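Keltex Bedding and Soft Goods Notes

Last updated Sunday, September 16, 2018

What's in here

Keltex is a set of written notes on how blankets, throws, sheets and coats get left on beds, and how they were folded and put away. There are 161 entries, one per bed. Of these, 154 have a complete set of fields and the rest are missing the fold type or the storage place. The notes were written up in two batches, Rasar and Celtis, named after the streets the first homes were on.

Each entry has the bed size, a list of the items on it, the main colour of each item, a state (flat, rumpled, bunched, hanging) and a free text comment.

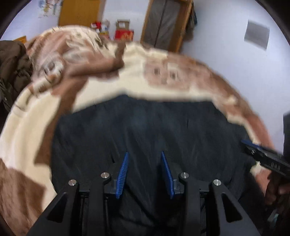
Layered beds take the most care to label. Give every item its own line, even when one is lying in the middle of another, and record the state separately for each. A dark navy fabric with soft creases goes down as rumpled, while the brown-and-white plush blanket curving around it is bunched, going by the heap at the upper left. Patterned items get "patterned" plus up to three colours - don't try to name the pattern. Padded jackets and coats go under outerwear, wherever they were left.

Known problems

Navy and black were mixed up in 29 entries in the Celtis batch. Treat them as one colour for now. Another 19 entries use "throw" and "blanket" for the same item. Both will be fixed in the October update.

Fold types are in folds.txt, storage places in storage.txt.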